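Writing rules for a table robot

When I came to Werkomari, the rules for our robot cell were one sheet of paper, taped on the door of the cabinet. It had six sentences, and two of them were about the key of the cabinet. My colleague Chun-hung Chang asked me if I would like to write a better one. I said yes too quickly, and it took me until December.

First I read what other people do. The safety standards are serious documents and I respect them, but they are written for the person who builds or installs a machine. I needed something for the person who stands beside it at half past eight in the morning with a coffee. (The coffee is now rule 4. It stays outside.)

My first draft had 68 rules. Chun-hung read it and gave it back with 40 of them crossed out. He was right with most. I still fight for the one about long sleeves.

The rule I like most is about the table. Before any program starts, the area under the gripper must be clear, and everything that stays on the table goes to the far side. The fingers must be open and with nothing between them. We look at this in the wrist camera and also with our own eyes, from the side, as the camera sees only a part of the table.

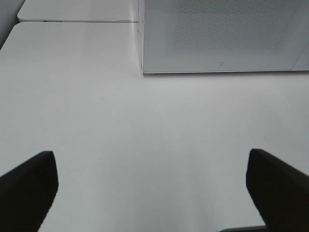
Start position: fingers open, table free between them, flat things at the back.

The second one is about speed. After every change of a program, also a very small change, the first run is slow and one person keeps a hand near the stop button. The same person does not hold the tablet. We had long discussions about this, and in a small team it is a bit annoying, I admit.

The third is about words. In the old sheet it was written "be careful with the arm". Careful how? Now I try to write only what a person can do or check – "press stop before you reach in", for example.

The new text is 12 rules on two pages. Rule 9 is still not good, it speaks about who may change the fingers, and I will rewrite it after I talk with the evening group.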